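Teaching > Machines and Work > Handouts > Session 7

Print this page | E-mail to a colleague

Session 7: Can it do the chores yet?
Notes by Thanasis Xenos, Stilden

Read these before Friday. Those of you who missed the last session will need the Galbraith handout as well, and somebody to explain my handwriting on it.

1. What counts as a chore

A chore is a job that bores a person and defeats a machine. Welding a car door is not on our list. It is hard for you and me, but the door turns up in the same place every time, and a machine that likes repetition can do it all night. Emptying a drawer of odds and ends is on the list. So is finding the other sock.

On the shop floor the chore we keep coming back to is picking parts out of a bin. The trade has been announcing its solution for longer than most of you have been alive. Some versions work very well, usually where the parts are known, the lighting is fixed and a person called Dave is standing nearby.

2. The Clorkthorpe figures

The packing shop at Clorkthorpe kept a log through January. Out of 2,000 picks, 376 needed a second go. The manager thought this splendid. The woman who had done the job before thought it was the funniest thing she had ever read. Come prepared to say which of them you agree with, and what you would want to know about the parts.

3. Why a bin is worse than a shelf

Things in a bin lie at whatever angle they please. They touch, they lean on the walls, and they hide one another from the camera. Before the fingers close, the machine has to choose a piece, choose a way in, and keep the rest of its own bulk clear of the sides. You do this in the cutlery drawer while thinking about lunch.

Kanwood's sales leaflet (in the folder) skips all of this and goes straight to the price. Read it anyway.

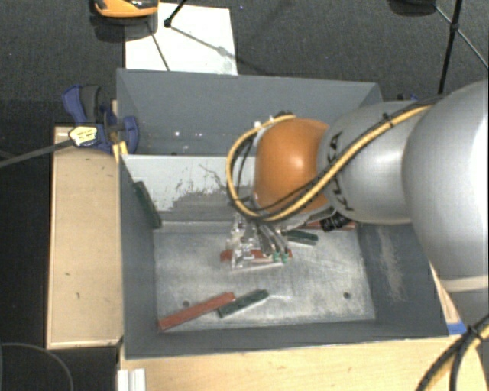

When will a robot be able to tidy a kitchen on its own?

Parts of the job can be done now, slowly, in a kitchen the machine has practised in. A strange kitchen with a family in it is a good way off, and I would distrust anyone who gives you a year.

For Friday: pick one chore you did this week and write 2 pages on where a machine would get stuck. Ironing was taken by four of you last time, so please don't.

2 comments | 7 shares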